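The Case for Loading the Dishwasher Properly

The shared kitchen has become a standard feature of residential buildings in Trisinberg, and with it a small question of civic conduct — how dishes are put away after a meal. It deserves more attention than it receives.

When the Vanik residence opened its common kitchen in February, the house rules ran to 2,740 words. Eight of them concerned the dishwasher. Residents were asked to load it and start it when full. No guidance was offered on plates, and plates are where most of the trouble lies.

A large dinner plate placed carelessly blocks the spray and takes the space of several others. Plates should stand upright, face the same way, and be scraped beforehand. Glasses belong above. None of this requires skill, only the willingness to spend a minute on behalf of the next person.

The Ghanem Housing Trust has set aside $2,000 for a second machine. This writer respectfully suggests that the money be held until the first is used well. A printed guide on the inside of a cabinet door would cost very little. The residents of Wundby Court adopted one last year, and their counters are clear by 9 in the evening.
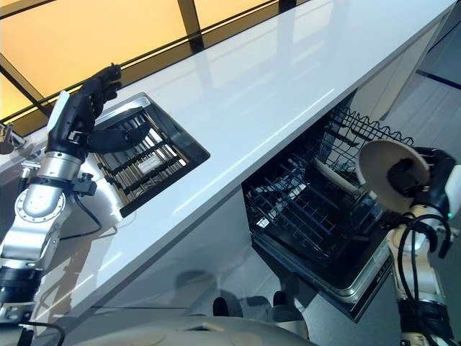
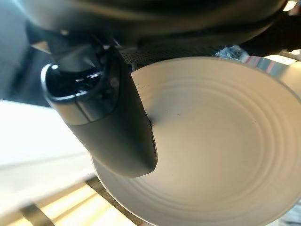

The island counter and open dishwasher, first; a large white plate, second.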